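Print this page | E-mail this page

Live Music Business, Unit 6: Running an Open Audition

This handout goes with the second half of the unit. Read it before the workshop and bring your draft schedule.

An open audition for rap or spoken performance draws more people than the day can hold, so the first job is the clock. Our case is the Bako talent search, held in June at the Nivov hall. The organizers took 56 sign-ups for 50 slots. Twelve minutes into the morning they were already behind, mostly on account of sound checks. Performers had been told to bring their own backing tracks, and the files came in every format.

Milach, the sound company, fixed this by asking for all tracks the night before and loading them in running order. Compare the two call sheets in your packet and mark where the time was lost.
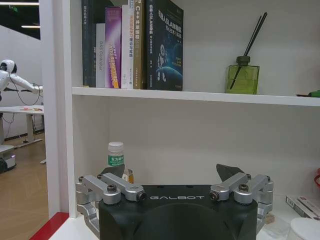 Scoring comes next. Bako used a sheet with four headings: delivery, lyrics, timing and stage presence. Each judge marked alone and handed the sheet in before the next act. Of the 50 who performed, 44 were cut and 6 went through to the final at the Esard.

Points to look at in the scoring:

- Ties were settled on the lyrics mark.
- Freestyle and written verses were scored on the same sheet. Several performers objected.
- Comments were not sent out afterward.

For the workshop, redo the running order with a ten-minute break every hour. Write a half-page rule on freestyle entries. Contracts for finalists are covered in the next unit, so leave out prize terms and recording rights.

Contact the department office | Copyright, all rights reserved | Back to top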